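Chapter 7
Suspicious of What? Calls for Service and the Odd but Legal

On a Tuesday morning in May, a man walked backward down the main street of Gullow carrying an umbrella. It was not raining. By the time he reached the post office, the dispatch desk had taken four calls, one of them from a woman who wanted it noted that he had wished her a good day.

Officer Corey Dunstan was sent to have a word. He learned that the man was named Wilfredo Tagle, that walking backward was easier on his knees, and that the umbrella was for the sun. Dunstan thanked him and left. The report runs to two lines, and the second is mostly the time. 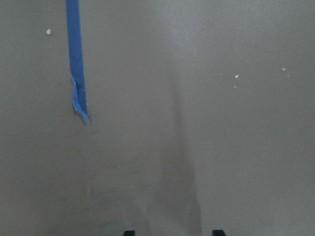 Most police work begins this way, with somebody at a window and a phone. In a town the size of Gullow, the desk may log 300 calls in a slow month, and 70 of them will be filed under "suspicious person," a heading that covers burglars, meter readers, and teenagers standing still. The caller decides what is strange. The officer then has to decide whether strange is any of the department's business, and must often do so while the caller watches through the blinds.
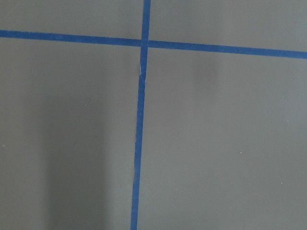
Figure 7.1. Blue tape lines crossing on a gray surface.

The law gives some help. A stop requires reasonable suspicion that a crime is involved, and bad taste in hats has never been enough. A friendly chat requires no suspicion at all, provided the person is free to walk away, in whatever direction he prefers. Telling the two apart is simple on paper. On a sidewalk, with a patrol car idling at the curb, a person may not feel especially free, and courts have spent a good many pages on that feeling.

In this chapter we follow three calls from first ring to final report: the Gullow walker, a night fisherman in Plarlow, and the long quarrel over a front-yard scarecrow in Jimstead. As you read, keep a note of who was alarmed, what they said they saw, and how much of it was against the law.

Key terms: call for service, reasonable suspicion, consensual encounter, disorderly conduct, unfounded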